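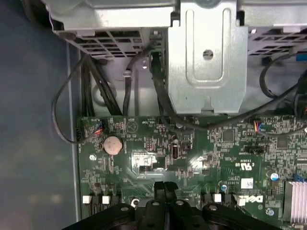 What went wrong with the teardown cell in January?

The gripper forgot where its fingers were after a power dip, and it closed on a memory latch it was supposed to be opening.

Abimbola Oyewole tells it with the calm of someone who has already filled in the form. The cell at Utetik's Flurville shop takes apart old desktop computers, and it had got through 1780 of them without hurting anything more valuable than a plastic clip. Then one Tuesday the lights blinked.

"The arm came back up fine," Oyewole says. "The gripper came back up with opinions. It reported open, and it was half closed. The software believed it, which was polite of the software."

The fingers went down 7 millimeters too far and stayed there. The force limit should have ended the conversation. It had been raised two weeks earlier for a batch of stubborn drive sleds and never put back.

"That was me," says Oyewole. "I'd like to blame the sleds."

The damage came to two latches and one motherboard with a crack you could catch a fingernail on. The part that bothers Oyewole came afterward, when a hand went into the case to free the board while the arm was only paused. Pressing pause holds the arm still until some other piece of code decides otherwise. The hand came out in good shape. It now belongs to a person who uses the red button.
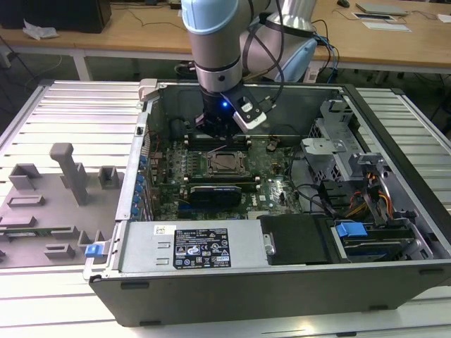

Kalniņš, asked for a comment on the gripper, wrote back that the unit should be homed after any loss of power and that the manual says so, on a page it was happy to attach.

"It does say so," Oyewole admits. "In a table. Under storage."

The cell now homes the gripper before the arm may move at all, and the force limit resets itself at the end of each batch. Raising it takes a key, and the key lives in Oyewole's desk, under the manual.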